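12/20/18 – bench notes, floral booth

Last proper day in before the break, so I'm getting this down while I still remember which roll was which. Elin, if you're reading over my shoulder, the good scissors are back in the drawer.

The teal print is the Ostine one. We had the Ifans sage leaf on the shortlist as well, and I still like it, but it goes flat and greyish under the ceiling lights and the Ostine colours hold up beautifully. Orange, pink, pale blue, all that minty leaf – it's a lot! Hala says it's like working inside her nan's good tea cosy. I've decided to take that as praise.

The matching cloth was my idea and I'm rather pleased with it. Same teal, same flowers, so when we want the busy version of the setup we spread the cloth and when we want things calm we go with the grey marble pattern. My plan is to do every phone layout both ways and write down which one makes the edges easier to pick out. Dark glass on a dark print is the hard one, and the flowers turn up again in the screen, which muddles your eye more than I'd bargained for. 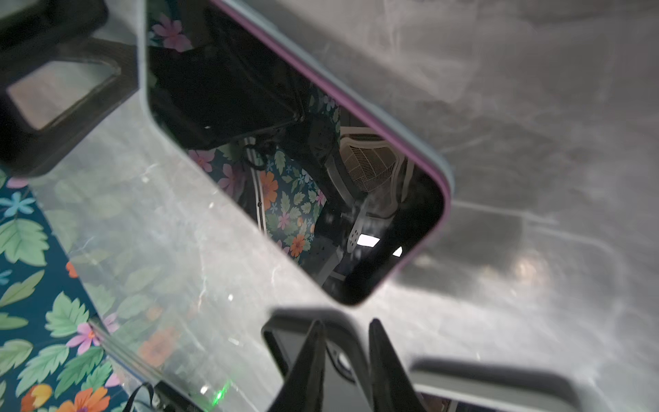

I spent far too long this morning fussing over the chair. Anything standing near the bench ends up in the glass, mesh and all, and so do the lights overhead. I thought about hanging a sheet of grey card to kill the reflections, then talked myself out of it. Phones live in rooms with chairs in them. I'd sooner have a note of what was nearby than a perfectly dull screen.

Cases: keep the pale grey-blue one on the list. The lavender band next to the black is a handy bit of colour and gives you a clear line around the corner. I'd like a few more light cases before we start up again, and Elin reckons Zostach will do us a mixed box if we ask nicely.

Wallpaper next. Hanging it took 2 of us and most of an afternoon, with Hala on the level and me on the swearing. The big upper panel is the one I'm proudest of, the pattern mirrors down the middle and the pink flowers line up. We recut the left wall once when I measured from the wrong side of the rail (my fault, I own it). No paste anywhere, just tape on the back, so it can all come down in May if we get sick of it.

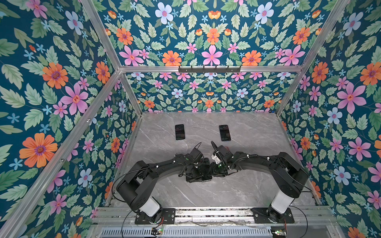

Spacing for the pair is down as one phone width, both upright, screens up, toward the back edge. I did try them closer and kept nudging one when I set down the other, so the wider gap stays. If anybody changes it, please write it in here and not on a sticky note. I found 4 of those under the bench on Tuesday and not one had a name on it.

Still to do:
Wipe the glass with the soft cloth, never the paper towel.
Ask Hala where the rest of the Ostine roll went.
Itia sample book is due back, it's on my shelf.
More hooks for the rack? Elin wants them, I'm neutral.

Leftover cookies are in the blue tin by the kettle. Help yourselves, I'm off to catch my bus.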